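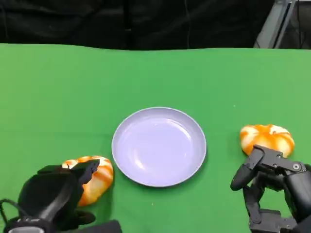
A shallow plate on a green tabletop.

Proltside cafés asked to shrink their plates

June 2019

Cafés in Proltside are being urged to swap their dinner plates for smaller ones, in a drive the town council says will cut food waste. The evidence so far is thin.

The claim rests on a trial at two cafés in May, run by the catering advice firm Dravham. It says 763 meals were served and that scrapings fell by 16 per cent. The firm did not say how much was thrown away before the trial, or whether the portions had shrunk along with the plates. Dravham also sells plates.

"People eat what is in front of them," said Zinash Tekleab, who led the work. Asked whether diners had simply been given less, she said that was "one way of looking at it".

Fulgencio Urquijo, who runs the Susero café, was not part of the trial and has no plans to join. He put the cost of replacing his crockery at £200. "My customers finish their dinners," he said. "What I throw out is salad garnish, and I could stop putting that on for free."

The council said prices were a matter for owners. It has not said who will check the results.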